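Unit 6: Comparing wrist cameras on the disassembly bench

Read this before the Saturday session. The handout assumes you have run the Rerska controller at least once and know how to clear a protective stop.

6.1 Task

The test object is a desktop tower laid on its side with the side panel off. The parts of interest are reached from above. You will run the same approach sequence with two wrist cameras, the Beken and the Welport, and record the position error at each target. The gripper and fingers stay the same for both runs.

6.2 Targets

Use the power supply release tab, the drive carrier handles and the memory slots, in that order. The tab and handles are blue and segment easily by color. The memory slots are black on a green board and have to be found by edge fitting, where the two cameras differ most.
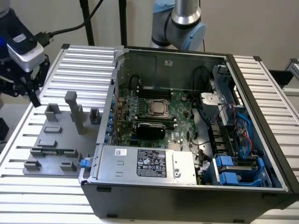 Page last changed: September, X. Long

The 3D-printed fixture tray sits to the left of the tower. Its posts and slots are the reference for hand-eye calibration. Calibrate on the tall post first, then check against the rectangular slot block. If the residual is over 2 mm, repeat the calibration before going on to the tower.

Loose cables are the usual source of bad depth readings. The loop at the lower right of the motherboard passes near the chipset heatsink, and the silver heatsink gives specular returns of its own. Mask both regions. The metal power supply housing may need a lower exposure setting as well.

6.3 Procedure

Set the standoff to 56 mm. Run 20 approaches per target with the first camera, swap cameras, recalibrate, and run 20 more. Do not move the tower between runs. Log files go in folder 1426 on the lab share, one per camera.

6.4 Report

Give mean error and spread for each target and camera. State the exposure used. Sepúlveda's method for rejecting outliers (Unit 4) applies without changes. Questions to Xiaoqing Long.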